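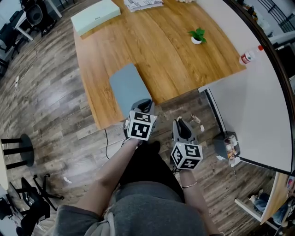
A reader in Grikbridge wrote in after our piece on shared desks to ask whether a dining table can be used for work every day without ruining the top, and whether two tables of different make can be pushed together and treated as one. We put both points to the furniture technician at Reinholz, a repair workshop in Londholm that takes in tables, worktops and the occasional door.

The technician's first answer was that a wooden dining table is stronger than most desks and its finish is usually weaker. "A desk top is made for things being dragged across it. A dining top is made for plates, and plates get lifted." Most of the damage that reaches the workshop is shallow. It comes from the feet of laptops, from grit under paper and from the bottoms of plant pots.

Laptops were dealt with at some length. The rubber feet on the underside can soften certain oils and waxes if the machine stays in one position for weeks. The marks are dull, round and evenly spaced, and customers often take them for heat damage. The technician recommends a thin felt or cork mat on any oiled surface. On a lacquered one it matters less. A closed laptop should be put down with its whole base on the table. "People leave it over the edge so they can pick it up quickly. Then someone walks past with a coat on." An overhang of a few centimetres will not tip it, but a hip or a sleeve will turn it, and the foot that is still on the wood then cuts a short arc in the finish. The workshop sees these arcs mainly along the side where people sit.

Plants were next. A glazed pot can still pass water at the base, and a white ring on an orange-toned wood shows from across a room. The advice is a saucer with a raised rim, emptied after watering, and a quarter turn of the pot whenever the table is wiped. The technician would prefer the plant on the other table if that one has a hard white top. "Put the wet things on the surface that doesn't mind."

The same applies to bottles. Cleaning products, glue and anything else with a screw cap should be kept upright and away from the line where two tops meet. Liquid that reaches a joint between tables runs down both edges, and an edge is where a finish is thinnest. On a veneered table it will lift the veneer. On solid wood it leaves a dark line that has to be sanded out, at a cost of a full refinish in most cases.

On joining tables, the technician was in favour, with conditions. The tops should be within a couple of millimetres of each other in height. Adjustable feet solve this on most modern frames, and card under the legs solves it on the rest. The tables should not be screwed together. Wood moves across the grain with the seasons, and a coated board hardly moves at all, so a fixed joint will either open or bow. A strip of self-adhesive felt along one edge stops the two from rubbing.

Grit length came up when we asked about repairs at home. For a dull mark on an oiled top, Reinholz uses a 1,000 grit pad by hand, along the grain, then a thin coat of the same oil, wiped off after 8 minutes. For a scratch that catches a fingernail it begins at 700. The technician does not advise going coarser without a test on the underside. After oiling, the surface is left for 90 hours before paper is put on it. Paper is the item most people forget. A stack left flat on fresh oil will draw it up unevenly and leave a pale rectangle.

Daylight does something similar over a longer period. Warm-coloured woods change tone near a window or balcony door, and boxes or papers that stay in one place protect what is under them. The workshop had a table in from Flimville in May with the outline of a box lid at one end. It was not sanded. The owner was told to clear the table and wait, and the outline had mostly gone by the end of the summer.

Cables were the last subject. Anything hung from the edge of a table should have its lead clipped to the frame or the back of a leg. A lead left trailing gets caught by chairs, and the strain goes to whatever is clamped at the top. "We don't repair many cables. We repair the edge the clamp was on."

Asked how often a table in daily use for both meals and work needs attention, the technician gave once a year for oil, and for lacquer, when it looks tired.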